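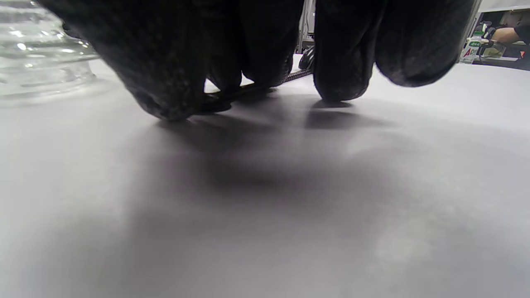 A gloved hand and a dark strip with a fine, repeating pattern.

I want to make a case for the town repair night, and I want to make it loudly, because ours in Rullville is the best thing I do with my month and half the people I know still haven't come.

Ours runs on the second Saturday, from 6 in the evening until the last lamp works or gets declared dead. Dela Gbeho started it with two card tables and a box of fuses. You bring in a broken thing, you sit down next to a person who knows a bit more than you do, and you open it up together. That second part matters a lot to me. You don't drop your toaster off and go get a coffee. You hold the flashlight!

I went the first time with a Levell desk fan that had been humming and not turning since August. I had already priced a new one. Kalkidan Sisay had me take the cage off, then the blade, and there was a wad of hair and lint wound so tight around the shaft that I could have knitted with it. Twenty minutes with tweezers and a drop of oil. I drove home with that fan on the passenger seat like it was a prize pig.

What got me hooked was how different my house looked afterward. I'd lived there for years among objects that I thought of as sealed. The fan was a fan until it stopped, and then it was trash. Now I walk past the dryer and wonder where the screws are. My son takes the backs off things (with permission, mostly) and we've learned that a surprising number of gadgets are held shut by one screw hiding under a sticker.

People tell me it doesn't add up, that a new fan costs 20 dollars and my evening is worth more than that. Fine, if you'd have spent the evening earning. I would have spent it on the couch. And the cheap price leaves out a lot, starting with the drive to the dump.

I'll grant that plenty of things can't be saved. Kojo Zakaria brought in a blender with a cracked motor housing, and four of us stared at it for an hour and learned nothing except that it was glued. I was furious at that blender. Makers could use screws and sell the parts, and some do. I think the law should push the rest of them along, and I've written to our state rep twice to say so.

But you don't have to wait for a law to start one of these. You need a room with outlets, decent light, and a few people who like to poke at things. Yaa Opoku got one going over in Villalobos this spring after coming to ours just once, and she tells me they already have a sewing table, so now I'm jealous — we still send our ripped coats home ripped. If you can run a zipper, please come sit by me.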